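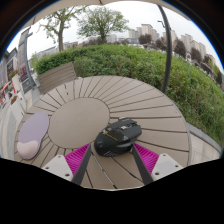 Mouse and pad on the garden table.

Home | Ask | Topics | Members | Sign in

Filed under: Working from home > Desks and chairs > Outdoors

Mouse skips on slatted garden table. Is a bigger pad really the only fix?

Posted by Thérèse MacLeod, April 19, 2024

I've started working outside when the weather allows, on a round table with slats that fan out from a plain disc in the middle. The top has a wood look to it. My mouse is a black gaming sort of thing, bought second-hand, and it's fine indoors. Out here the pointer jumps whenever I cross one of the gaps between the slats, and some days it just sits there sulking.

I do own a pad, the lavender one with the pink cushioned wrist rest, but it has a curved outline and very little room on it. I keep running off the side. The man in the shop told me I needed a Nanutano desk mat at 42 pounds, made for "all outdoor surfaces". I have my doubts. It looks like a place mat to me. Has anybody tried one, or is there something cheaper that works?

Trevor Kennedy

Don't buy the mat. I'm wary of anything sold for "all surfaces", and a mouse doesn't know whether it's outdoors. What it doesn't like is the ground dropping away under the sensor, and those gaps will do that every time.

Try the pad you've got first, but turn your pointer speed up a good bit so your hand travels less. A small pad is plenty if you aren't sweeping across it. Take it in from the rim too, or your elbow will be hanging in mid-air. The middle disc looks smooth, so you could try the mouse on that with no pad at all, though I wouldn't promise anything. Some sensors hate a plain shiny top.

If it still jumps, check for sun getting in under the mouse. I didn't believe that one until I held a book up for shade and mine settled down. I'd still want to see it tested properly.

Liette Gauthier

We have a Berkby table with the same sort of top and I use an old hardback atlas. Cost me nothing. The wrist rest is a waste of time in my opinion, mine made my hand ache more — but people swear by them.

Clifford Cloutier

get a laptop with a decent touchpad. or work indoors like the rest of us

Contact us | House rules | © Balliletti Community Help | Back to top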